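Merkance Packing Arm Kit – Evaluation Progress Report
Reporting period ending December 27, 2022
Prepared for: Doolan Equipment Fund
Prepared by: Piltwood Automation Trials Group

1. Status

The evaluation of the Merkance kit is on schedule. Work in this period covered carton opening, void fill removal and tape handling. Label application has not started and remains planned for the next period. Spending is within the approved budget, with no request for additional money.

2. Equipment under review

The kit as delivered consists of one arm, a two-finger gripper, a wrist camera, a controller and the vendor's task software. The Berau site supplied the work tables and the packing materials. The table cloth is fastened with binder clips. The vendor offers a magnetic mat for the same purpose at extra cost; we have not ordered it.

3. Trials completed

The test log holds 1,601 attempts, of which 400 were made after the November software update. Attempts before the update are kept in the log but will be reported separately, as the grip force settings changed.

Carton opening: The arm opens flaps reliably when the carton is square to the table. At angles above 10 degrees the second flap is often missed and the operator has to restart the cycle.

Void fill removal: Paper fill is handled well. Clear film is the weakest item – the camera does not separate it from the cloth under overhead light, and the software reports the table as clear while pieces remain.

Tape handling: Picking up and placing a full roll works. Finding the free end of the tape does not work yet, and the vendor has listed this function as a later release.

4. Service and support

Two support tickets were opened. The first, on camera calibration, was closed by a remote session lasting 55 minutes. The second, on clear film detection, is still open. Replacement finger plates arrived with the correct screws but no torque values, and we had to ask for these separately.

5. Issues for the fund

The quoted annual service plan covers the arm and controller only. The gripper and wrist camera are treated as wear parts. We recommend that this be settled in writing before any purchase.

6. Next period

Repeat the clear film trials with a matte cloth and side lighting. Begin label application. Obtain a revised service quote from Merkance, including gripper parts.
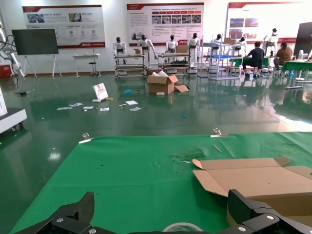 Figure 1. Wrist camera view of the work table, with clear film scraps and a flattened carton on the cloth.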